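The Paltgate robotics club meets above a tire shop, and I spent most of a December evening there watching teenagers argue about forks. Their challenge this season is setting a toy dinner table, with 299 practice runs logged so far and a notebook full of crossed-out ideas — plus a lot of pretzels.

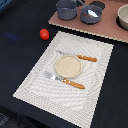
The knife is the one they all dread! It's thin, it lies flat, and Wudwood (that's their arm, built on a budget of nearly 3,000 dollars) likes to shove it sideways. One kid wants softer fingertips. Another wants to rewrite everything by morning.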